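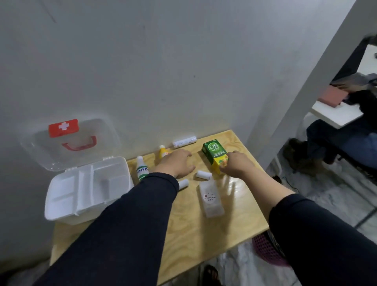 Does it help a robot to learn from people packing the same box in different orders?

It helps up to a point, and in our tests that point came earlier than we thought it would.

Jul 1, 2026

I have been meaning to write up the first aid box work since April, when we finished the last of the training runs. The full report will go on the group page when Marjatta Vainio has been through it. This is the short version, with my opinions left in.

The task is packing. There is an open first aid box on a table and a set of small items round it, and everything has to end up in the box with the lid shut. We train on video taken from head height while a person does the job with their own hands. The policy first learns to predict where the hands go next, and after that it gets a small amount of practice on the arms at Graltthorpe.

For the first version we wrote a strict script. Divider in first, then bottles, then the rolls, then whatever was left. The people recording at Kindthorpe followed it well and the training loss looked lovely. Then we put the items down in a new layout and the policy kept reaching for the place where the first bottle used to be. It had learnt the script and very little about the box.

So we dropped the script. Dhanial suggested giving people the items and the box and no instructions at all beyond "pack it". We collected 57 recordings that way and trained the same model on them, with the same settings, for the same number of steps. 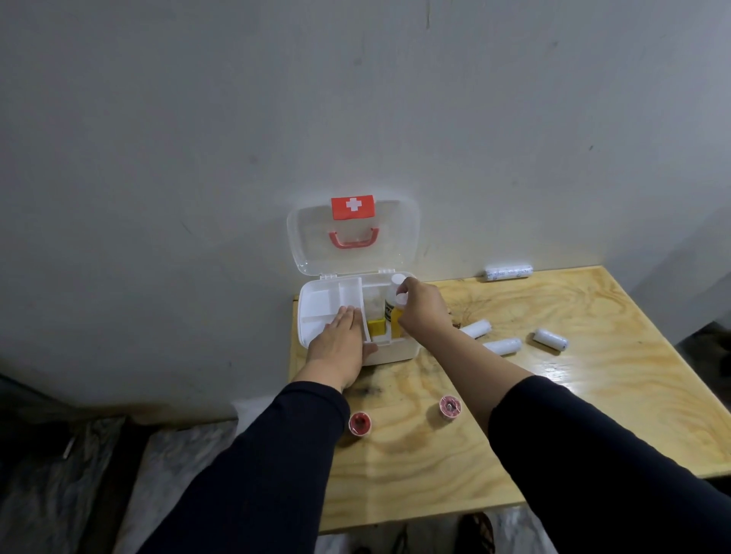

People differ most in how they use the hand that isn't carrying anything. Some rest it on the table out of the way. Some hold the box or the divider steady with it, and some use it to pass things across. In the scripted set we had told everyone to keep the spare hand still, which I now think was our worst decision. A light plastic tray moves when you push something in next to it, and a model that has never seen a hand holding it down has no reason to do so.

With the free recordings, the reaching problem mostly went away. New layouts were handled far better and the arms began to steady the box before placing tall items. What got worse was the middle of the task. With several items left and no fixed order, the policy would start towards one, change its mind, and start towards another. On the longest run it did this for 40 seconds before I stopped it.

We tried 3 fixes. Predicting a longer stretch of movement at once helped a bit. Adding a short text label for the next item helped a lot, but somebody has to write the labels, and that was me. The last was to mix scripted and free recordings in the same training set, and the best mixture used 2 free recordings for every scripted one. That is the version we are keeping.

I wouldn't read too much into that ratio. It is one box and one table, and we only tried a few mixtures. Fima wants to repeat it with a sewing kit, where the parts are smaller and more of them roll. I would also like to see what happens with soft packets, which our arms still pick up badly whatever the training set looks like.

The code for the mixing step is short and I will put it up with the report. The labels need a tidy first, as I spelt "bandage" several different ways.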